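淡いピンクの樹脂食器、「麦わら配合」「同色セット」という表示はどこまで信じていいですか

カテゴリ:台所・食器 > 素材とお手入れ
閲覧 816

リエット・ベルジュロン

丸い浅皿と小さめの鉢の組を買いました。商品名は「ヴィルヴォラ 朝食セット ピンク」、店はトラルソープの生活雑貨売り場、値段は3791円です。瀬戸物の同じような組が3000円で隣に並んでいたので、わざわざ高いほうを選んだことになります。選んだ理由は売り場の札で、「麦わら配合」「割れにくい」「上下同色」「食洗機も安心」と書いてありました。

わたしは売り場の札というものをあまり信用していません。それでも買ったのは、前に使っていた陶器の皿を流しで立て続けに欠かしたからで、軽くて割れにくいならそれだけでもいいか、と思ったのです。ところが家で並べてみたら、どうも札の言い分と品物が合いません。

まず素材です。皿の底の平らな部分は縁より少し明るくて、うっすらむらがあり、細かい濃い粒が散っています。麦わらの繊維だと言われればそう見えますが、粒なんて色を練り込めばいくらでも作れますよね。繊維が入っているように「見せる」だけの品物もあるのではないでしょうか。内側の縁寄りには小さな文字らしき跡もあるのに、小さすぎて薄すぎて、何と書いてあるのか読めません。素材名なのか型番なのか、それともただの成形の跡なのかもわかりません。

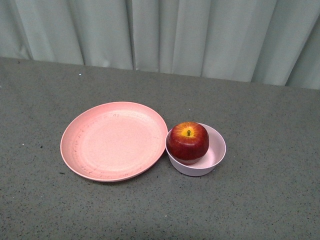

「同色」のはずなのに色が違う件

次に色です。皿はサーモンピンクというか珊瑚色に近く、鉢はそれより白っぽくて、少し藤色に寄っています。同じ台に隣り合わせで置いてもこの差なので、わたしの目がおかしいわけではないと思います。

店に電話したところ、「光の加減です」と言われました。光の加減で片方だけが藤色になるというのは、ずいぶん都合のいい光です。そう言ったら今度は「天然由来の原料ですので個体差がございます」に変わりました。最初の説明が正しいなら個体差の話は要らないし、個体差なら光の話は要りません。どちらか一つにしてほしかったです。

それから、うちの台は灰色の細かい石目柄で、後ろは白っぽいカーテンです。背景が地味なので、よけいに色の差が目につくのかもしれません。木の食卓なら気にならなかったかも、という程度には自分でも疑っています。

お聞きしたいのは次のことです。
・麦わら配合と書いてある樹脂食器は、家で見分けがつくものですか。
・上下で色が違うのは、ロット違いと考えていいですか。返品を頼んでも無茶な客ではありませんか。
・食洗機と電子レンジは、札どおり信用していいですか。

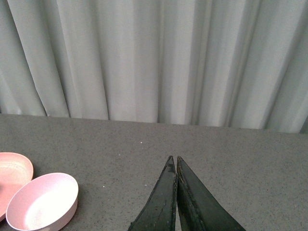 ドリヴヴィル、2月10日

追記します。閲覧してくださった方から「何に使う皿なのか書いてくれないと答えようがない」と指摘をもらいました。そのとおりでした。

皿は朝のパンと果物用、鉢はヨーグルトかスープ用のつもりです。家族はもう一人いますが、その人は食器の色に何の関心もなく、同じだろうと言います。夕飯の煮物や揚げ物には使いません。油で色が移るという話を読んだからですが、その話もどこまで本当なのか知りません。カレーで黄色くなるというのは、前に使っていた白い保存容器で経験済みなので信じます。

電子レンジは、鉢だけ使いたいです。スープを温め直すのに別の器へ移すのなら、この鉢を買った意味が半分なくなります。札には食洗機のことしか書いておらず、レンジについては一言もありません。書いていないのは「だめ」という意味なのか「言うまでもなく大丈夫」という意味なのか、売り場で聞いたら店員さんは札を裏返して、裏が白いのを見て、また表に戻しました。

りんごを丸のまま皿にのせてみると、大きさとしてはちょうどいいです。赤いものがのると皿のピンクはずいぶん控えめに見えて、買ったときほど派手な印象はありません。そこは正直に認めます。

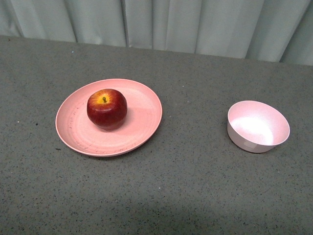
りんごをのせた浅皿と、何も入れていない鉢

もう一つ、値段のことも聞いてください。3791円という半端な値付けは、何か根拠があるように見せる数字だと思うのはひねくれているでしょうか。原料の何割が麦わらなのかは、札にも箱にも書いてありませんでした。配合というなら割合を書いてほしいです。砂糖ひとさじでも「砂糖配合」とは言えるのですから。

アルロ・ブラニガン

気にしすぎ。

うちも似たようなピンクのを使ってますが、色なんてそのうち全部同じに見えてきます。レンジも食洗機も普通に入れてます。割れたことはありません。麦わらが入ってるかどうかは食べるわけじゃないからどうでもいいと思う。

返品は行く手間のほうが高くつくのでおすすめしません。鉢だけ別の色だと思って使えばいいのでは。

リエット・ベルジュロン(投稿者からの返信)

ありがとうございます。ただ、「普通に入れてます」の普通が何度で何分なのか、どこのメーカーの品なのか、できれば教えてください。「似たような」品が平気だったことは、この品が平気だという証拠にはならないと思うのです。

「同じに見えてくる」のほうは、たぶん当たっているのだと思います。それでも同色と書いて売ったことは変わりません。

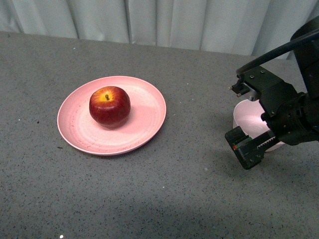

食洗機の話に戻ると、わたしが気にしているのは割れるかどうかよりも、表面がどうなるかです。樹脂の食器は細かい傷が増えると汚れが残りやすいと聞きますし、艶がなくなった皿は洗っても洗った気がしません。買ってからは手洗いだけで、柔らかいスポンジしか当てていないつもりです。それなのに、りんごをのせた皿の内側をよく見ると、うっすらした同心円の筋のほかに、小さな擦れや跡がところどころにあって、とくに左下の縁に近いあたりが目立ちます。筋は型の跡だろうと見当がつきますが、擦れのほうは最初からだったのか、うちでつけたのかがわかりません。箱から出した日に光に透かして見ておけばよかったです。どなたか、型の跡と使い傷の見分け方をご存じないですか。

ブロニスワワ・クラフチク

以前、樹脂の成形品を検品する仕事をしていました。食器専門ではなく、文具や容器が多かったので、そのつもりで読んでください。ヴィルヴォラの品を扱ったことはありません。

素材の見分け
家では無理です。植物の粉や繊維を混ぜた樹脂は、たしかに細かい粒やむらが見えることが多いのですが、着色した粒を混ぜて似た見た目にすることもできます。見た目だけで「入っている」とも「入っていない」とも言えません。火であぶって匂いを嗅ぐ方法を勧める人がネットにいますが、やらないでください。煙を吸うだけですし、匂いで配合割合はわかりません。

見るべきは箱か底の表示です。原料樹脂の種類、耐熱温度、耐冷温度が書いてあるはずの場所を探してください。配合がうたい文句の品でも、土台になっている樹脂が何なのかが肝心です。同じ「麦わら配合」でも、土台がポリプロピレンの品と、メラミンを使った品とでは、熱の扱いが違います。皿の内側の読めない文字は、わたしなら当てにしません。内側に素材表示を入れるのは珍しいと思います。ただの飾りか、裏側の刻印の影響か、転写のなごりか、そこは現物を触らないと言えません。裏を見てください。裏に何もなければ、そのことも店に伝えていいです。

色の差
ご質問の文章だけなら「まあそんなものでしょう」と書くところでしたが、隣り合わせの一枚目では、皿が暖かい色、鉢が冷たくて薄い色に見えます。ただ、わたしはここで一度疑います。深い器は壁が立っているので、光の当たり方が平たい皿と違います。四枚目では鉢の内側に光が入って、ほとんど白に近いピンクに見えます。同じ鉢でも場所によってそれくらい変わるわけで、店の人の「光の加減」は、全部が言い逃れとまでは言えません。

確かめるなら、皿を裏返し、鉢も裏返して、底どうしを並べてください。昼間、直接日の当たらない窓のそばがいいです。平らな面と平らな面を同じ向きで見れば、形による差はだいぶ減ります。それでも藤色に見えるなら、別のロットか、もともと別の着色です。そのとき初めて「光ではありませんでした」と言えます。

わたしのいた職場では、色見本と違う品が出ると、まず照明を替えて見直しました。見直しても違ったものだけをはじきます。ある月は43個はじいて、そのうち原因が材料の切り替えだとわかったものと、最後までわからなかったものがありました。作っている側でもその程度です。電話口の人に原因がわかるとは思わないほうがいいです。

傷と型の跡
同心円の筋は、おっしゃるとおり型か、その仕上げの跡と考えるのが自然です。中心がそろっていて、指の腹でなぞってもほとんど引っかからないものはたいていそれです。使い傷は向きがばらばらで、ナイフやフォークが当たる場所に集まります。擦れが一か所に寄っているのは、重ねて箱詰めしたときの当たりという可能性もありますし、スポンジの硬い面という可能性もあります。写真からどちらとは決められません。決めてみせる人がいたら、わたしは疑います。

これからのことなら、同じ場所を月に一度、同じ窓辺で見ておけば十分です。増えなければ最初からあったと考えていいでしょう。

レンジと食洗機
書いていなければ、使わない。わたしはこれで通しています。「言うまでもなく大丈夫」なら、売る側は喜んで書きます。売り文句になるのですから。耐熱温度だけ書いてあってレンジの可否がない品も同じ扱いです。油分の多いスープは部分的にかなり熱くなるので、耐熱温度に余裕があるように見えても安心はできません。

食洗機も、札ではなく取扱説明書の文を見てください。「食洗機も安心」は宣伝の言葉で、条件が何も入っていません。説明書には「高温乾燥は避ける」などと小さく書いてあることがあります。

返品
無茶な客ではありません。「同色」と書いた札の写真か、商品ページの文が残っていれば、それを見せて交換を頼むのが話の早いやり方です。返金より交換のほうが、店としても受けやすいです。ただし交換品の色がそろう保証はないので、できれば店頭で箱を開けてもらって、その場で見てください。

マグダリニ・クツコス

横から失礼します。クラフチクさんの説明でほとんど済んでいると思いますが、返品のところだけ少し違う意見です。

わたしは去年の6月に、別の店で似たことをしました。買ったのはソレンセンという店の青い深皿と取り皿で、色が合わないので交換を頼み、店頭で開けてもらったら、交換品のほうがもっと合いませんでした。店員さんと二人で在庫の箱を開けては閉め、結局、最初に持って行った組がいちばんましだったので、そのまま持って帰りました。往復のバス代は自分持ちです。

だから、行く前に電話で「在庫の中で色を見比べてほしい」と頼んだほうがいいです。見比べてくれない店なら、行っても同じだと思います。

それと、レンジですが、うちの鉢は表示がなくて、知り合いに平気だと言われて使ったら、縁が少しゆがみました。ゆがんだあとも使えるには使えますが、重ねるとぐらぐらします。ピンクではなく青ですし、同じ材料かどうかも知りません。参考になるのかならないのか、自分でもよくわからない話ですみません。

あと、りんごは切ってのせるなら別のまな板で切ってからにしてください。皿の上でナイフを使う人がけっこういます。傷の話をしているのに誰も書いていなかったので。

リエット・ベルジュロン(投稿者からの返信)

皆さんありがとうございます。皿の上では切っていません。丸のままか、切ってからのせています。家族については保証できないので、聞いておきます。

底どうしを並べるのをやってみました。昼間、窓のそばで、裏返してです。差は縮まりましたが、やはり鉢のほうが冷たい色です。家族に見せたら、初めて「まあ、違うと言えば違う」と言いました。店の「光の加減」は半分くらいは本当だったことになるので、電話でのわたしの言い方は少しきつかったかもしれません。残りの半分については引きません。

裏の表示も見ました。会社名と、お椀のような印があるだけで、樹脂の種類も温度もありません。箱の横に貼ってあったらしいラベルは、買ったときに値札と一緒にはがして捨ててしまいました。これはわたしの失敗です。

トラルソープにはもう一度電話して、在庫の見比べと、原料樹脂の名前と耐熱温度を問い合わせました。樹脂のほうは「仕入れ先に確認します」とのことで、返事待ちです。配合の割合も聞きましたが、そこだけ電話の向こうが静かになりました。

返事が来るまで、鉢はヨーグルト専用にして、スープは古い陶器の椀で温めます。縁が欠けているほうの椀です。返事が来たらここに書きます。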